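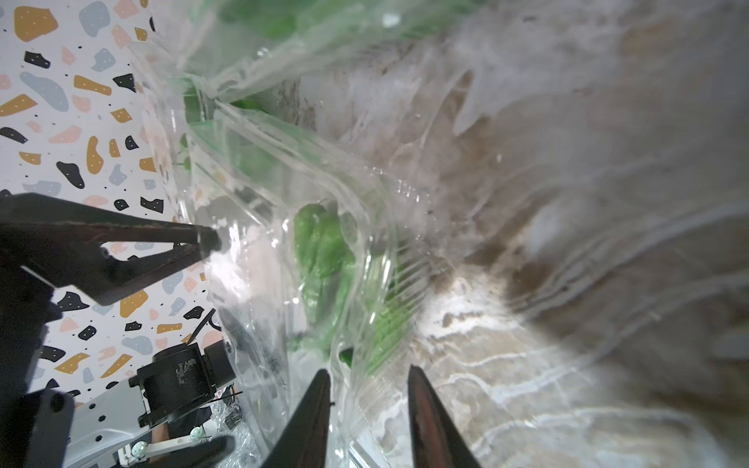 By Abdel Hamid

Print this page | E-mail this page

Grerham: common questions about recording sessions

These are the questions we get most often from new operators at the Berkamthorpe site and from people at Stakico who use the recordings later. The page covers the produce tasks only. The folding tasks have their own page.

What is Grerham?

Grerham is the collection of examples we record so that a pair of robot arms can learn to handle bagged produce. A person operates both arms through a task from start to finish. The cameras and the joint positions are saved together, and each saved run is one example. Stakico trains its models on the examples. We don't do any training at Berkamthorpe.

How many examples are there so far?

The March release had 1776 accepted examples. Another 218 were recorded in the same period and set aside. Set-aside runs are kept on the server but do not go out with the release.

Why so much work on plastic bags?

A bag has no fixed shape. If you pick up a block, it looks the same after you put it down, only somewhere else. A clear bag takes a new shape every time it's touched, and the film throws bright white highlights that move when the camera moves. With a green pepper inside, the pepper is easy to make out in one place and only a soft green blur in another, depending on how many folds are in front of it. The model has to learn where the film is as well as where the vegetable is, and the film is the part the fingers touch first.

Earlier models trained on loose vegetables alone closed the fingers on the pepper's outline and ignored the bag. Adding bagged examples helped, but we are still short of them.

Do I use one arm or both?

Both, for any task with a bag. One arm comes in from each side. The usual order is to take hold of the film with one gripper and keep it there while the other does the moving or the opening. You may choose which arm holds. Please don't use the same one every time. Look at the tally on the booking sheet, and if your last several runs all have the left arm holding, switch.

Where should the grippers be when the run starts?

Open, and clear of the bag. They can be close to it. Don't start a run with film already between the fingers, even if it saves time. The model needs to see the approach.

Which way should I grip the film?

Look for a ridge or a gathered fold and close across it. Flat film stretched over a pepper is hard to pinch and the fingertips slide off. If the only film you can reach is tight, nudge the bag with the outside of one finger until a fold comes up. That nudge is part of the example and should stay in.

Don't grip the pepper through the bag unless the task card says "lift whole." On the lift whole card it's fine to close on the vegetable and the film together.

What if I miss?

Open the fingers, back off a short way and try again in the same run. A miss followed by a good grip is a useful example and we accept it. Up to three tries at any one grip is fine. After that, stop the run and mark it "abandoned." Do not reset the bag by hand while recording. Hands in view are the most common cause of a run being set aside.

How long should a run take?

Most of the bag tasks finish inside 40 seconds once you have had some practice. There's no prize for going faster. Very quick runs tend to have jerky stops in them, and the model copies the jerks. Slow is acceptable. Long pauses are not, so decide what you are going to do before you press record. If you do lose your place and stop for more than a few seconds, finish the task anyway and put "pause" in the notes box.

How many runs are there per setup?

Six. Then the setup changes. "Setup" means the bag, what is in it, the surface it's on and the backdrop behind it. Between runs in the same setup you pick the bag up, shake it once and put it down again so the film falls differently. Don't try to put it back the way it was.

Does it matter what is on the table and the wall?

Yes. We change the surface and backdrop sheets on purpose. The current set includes a beige, brown and white marble pattern for the surface and a white terrazzo pattern with mustard, gray-blue, pink and black blobs for the backdrop. Patterns show through clear film, so a bag over marble looks quite different from the same bag in front of terrazzo. A model that has seen only one plain table does badly as soon as the table changes.

Use the sheets listed on the card. If a sheet is torn or has tape showing, swap it and write the change in the notes box. Small scraps of clear wrap left lying near the arms are not a reason to stop, but clear them between setups if they could catch in a joint.

Should I cut down the glare?

No. Leave the lamps where the card puts them. New operators often turn a lamp away when they see white streaks across the bag on the monitor. The streaks are supposed to be there. The one exception is when a camera view has gone completely white and you can't find the bag in it at all. In that case stop, call the desk and wait.

Which camera view should I watch?

Whichever lets you do the task. Most people use the overhead view to bring the arms in and then change to a wrist view for the grip. From the wrist you see your own two fingers at the bottom and the other gripper coming in from the side, which makes it easier to avoid bumping them together. All views are recorded no matter which one you have up.

The wrist view is close, and the pepper can look nearer to the surface of the film than it is. Give yourself a little more room than you think you need.

The two grippers touched. Is the run spoiled?

A light touch is all right. If either arm stopped itself, the run is over. Mark it "contact," send both arms to the home position and check the fingers and the wires by eye before going on. If a wire is hanging lower than it was, don't tape it yourself.

Can I touch the white marker balls?

No. Their positions are measured at the start of the day, and a ball that has been pushed slightly to one side throws off every run after it. If you knock one, say so at once and note the run number. Runs from before the knock are still good.

What vegetables do you use, and how often are they changed?

Real ones. Green bell peppers are used a good deal because the lobed shape gives a different outline from every side. Peppers get soft after repeated gripping, and a soft pepper behaves differently from a firm one. We replace them when the skin dents under a thumb. Condition goes on the card as firm or soft. If you aren't sure, put soft.

Used produce goes in the green bin and is not to be taken home. It has been handled by machine parts with grease on them.

Can the same bag be used again?

Yes, until it splits. Old bags have more creases than new ones and we want both. Write "new" for the first setup only.

Who decides if a run is accepted?

A reviewer who did not record it. The reviewer watches the whole run at normal speed and checks four things: the task was completed, no hands came into view, all cameras were recording and the label matches what was done. The reviewer doesn't judge style. If your run is set aside, the reason will be in the log by the next morning. You can ask for a second look, but only one.

What do I write in the label?

One short sentence saying what the arms did, in everyday words. "Open the bag and take out the pepper" is a good label. "Bag task 4" is not. Don't describe what you meant to do. If the card said take out and you only got the bag open, label it "open the bag" and mark it partial. Partial runs are accepted for some cards and the reviewer will know which.

Can I practice without recording?

Yes, and you should. The first half hour of every booking is free practice. Use an old bag for it and leave the carded one alone.

Can people outside Stakico get the recordings?

Not at present. Requests can be left at the Berkamthorpe desk and will be passed on.

Page last checked 7 Jan 2019

Print this page | E-mail this page

Related items

Grerham: questions about the folding tasks
How to fill in a task card
Surface and backdrop sheets: current list
Changing gripper fingers
Reasons a run may be set aside
Booking a recording session at Berkamthorpe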